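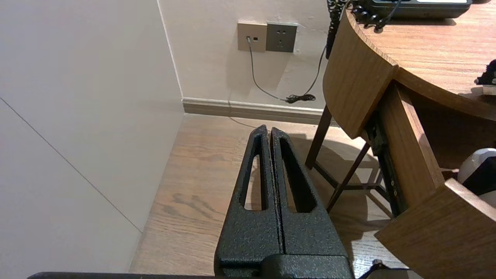

*Light wood floor, week five.*

So I owe you all an update! I've been at the Jaunzems plant in Clidton for five weeks now and I have written exactly zero of the posts I promised my mom I would write. For anyone new, I'm doing a rotation through a mustard and relish factory, which means every couple of weeks they move me to another department and I start over at knowing nothing. Receiving was first, then the lab, and since last Friday I've been on the filling line.

The filling line is LOUD. I had earplugs in the lab too, but mostly for walking to lunch. On the floor you wear them the whole shift and you learn to talk with your hands and eyebrows. My trainer is Hadi Darwish, and he can tell you from across the room that a capper is about to jam. I asked him how and he said the sound goes "a little bit wet." I have been listening for wet ever since. Haven't heard it once.

The line we run is called Gekis, after the company that built the filler (everybody calls the lines by their filler, so if you say Line 2 people just look at you). It does the squeeze bottles of yellow mustard and, on changeover days, the sweet relish. Relish is the one people groan about. Mustard is smooth and goes where you tell it. Relish has chunks, and the chunks settle in the hopper, so the first bottles off the line can be mostly juice and the last ones you could stand a fork in. There's a paddle in there that's supposed to keep it all moving, and Hadi has Opinions about the paddle. 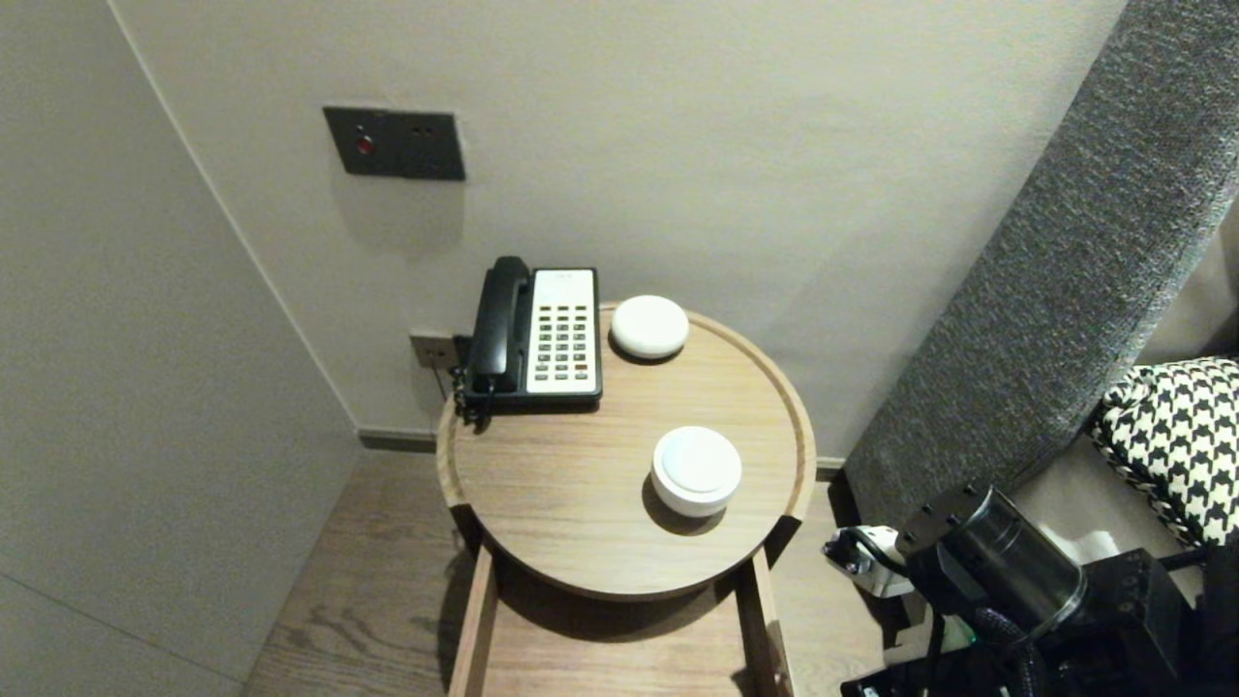
He thinks it turns too slow, and he's been saying it since before I was hired. The maintenance folks say that if you speed it up you chop the pickles finer and then it fails the texture check, and having just come out of the lab I can tell you they're not wrong, I failed a couple of those batches myself. So I got to be the annoying person who had seen both sides. We ended up doing a small trial with the paddle at its usual speed but the hopper kept lower, so there was less relish sitting around with time to settle. I pulled a bottle every 100 and drained it through the sieve and weighed what was left.

Do you know how long it takes to drain relish? It takes forever. You can't push on it either, you just stand there. By the afternoon I smelled so strongly of vinegar that a guy on the shuttle asked me if I worked with horses?? I still don't get the connection.

Anyway, the numbers were better in the second half of the run and about the same at the start, so now we want to look at the startup separately. I'm weirdly excited about it. The first 66 bottles get pulled anyway (that's the rule on Gekis, it's taped to the guard door) and Hadi wants to know if it could be fewer. On mustard days I bet it could. On relish days I'd keep every one of those out of the box, sorry Hadi.
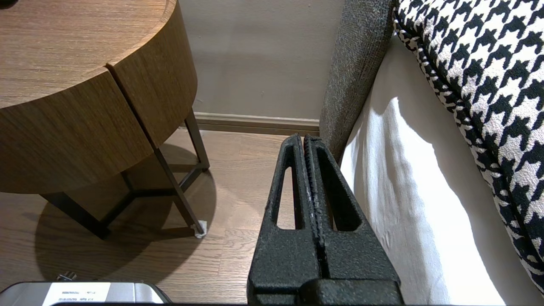
## The Nerska order

The other big thing is that we're getting ready for Nerska, which is a chain of sandwich shops that wants its own label. It's 3000 cases to start with, in a shorter bottle than we normally use, and the shorter bottle does not like our conveyor. It tips over at the turn right before the labeler. One goes, it takes its neighbors with it, and then the whole line stops while somebody (me) reaches in with the little hook and stands them all back up after lockout.

They've tried moving the rails in. They've tried slowing the turn. What has worked best so far is a strip of plastic that one of the mechanics cut up from an old guide, and now there's a proper one on order. Until it comes in, we're running the short bottles at a crawl, and I've gotten very fast with the hook.

A few things I want to remember before I forget them:

- Bring two pairs of socks. The washdown gets in your boots no matter what.
- The good coffee is in the warehouse office, and you have to ask nicely.
- Write the batch code down BEFORE you take your gloves off.
- Cold mustard pours slower, so check the tank temperature before you blame the filler.

I move to shipping in November, and I'm a little sad about it already. I was just starting to understand the labeler - well, I was starting to know which side of it to stand on. Next post will be about the lab, I have a whole page of notes on turmeric and what it does to a white coat.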